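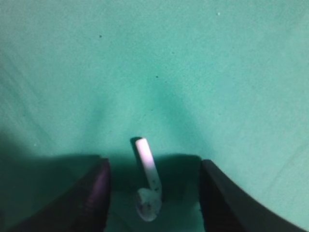

The teal cloth, which I have now bought twice.

I went into Gotthorpe for zips and came home with green fabric. This is a known problem of mine. The remnant bin at Zuvura is right by the door, and I'm sure they do that on purpose, and there it was, folded up under some awful brown curtain lining. Mint? Teal? Sea-green? I've been calling it all three depending on the time of day. Up close by the window it goes quite pale and in the evening it's much closer to the colour of a swimming pool that needs a bit of attention.

I paid $7 for the first piece back in September and it was meant to become cushion covers. It became the cloth on my cutting table instead, and once I'd got used to it I couldn't go back to the bare top. Pins don't skate off onto the floor anymore. Dark thread shows up beautifully (white less so, but I can live with that). And it's a nice colour to look at when you're unpicking the same seam for the third time and questioning your hobbies!

Then I got fabric glue on the first one. A lot of fabric glue. So when I saw a second piece in the bin I grabbed it, $6 this time, and felt very clever all the way home on the bus.

Putting it on the table took longer than it should have. I washed it first, gave it a lazy iron, and clipped it along the sides with the big clips I use for quilt layers - 16 of them, every one I own. I pulled from the middle outwards, the way you're meant to, then walked around and did it all again. The near side came up lovely. The far left did not.

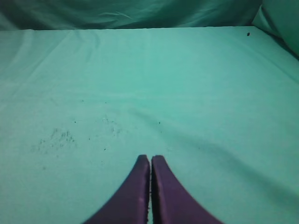
Creases up in the far corner, and that long soft fold over on the right.

I know. I could take the clips off and iron it properly, with steam and a damp tea towel and all the rest. What I did was put the kettle on. The fold isn't sharp, it's more of a dip, and I reckon a few weeks of pattern pieces and my heavy shears will settle it. If it's still there when I start on the Guteo jacket I'll deal with it then, because the back panel on that one is enormous and I'll want the whole table flat.

The old cloth is soaking in the laundry tub, in case the glue feels like shifting. If it does come clean I'll finally make those cushion covers. I did forget the zips though, so it's back to Gotthorpe for me, and I'm going in with my eyes shut past that bin.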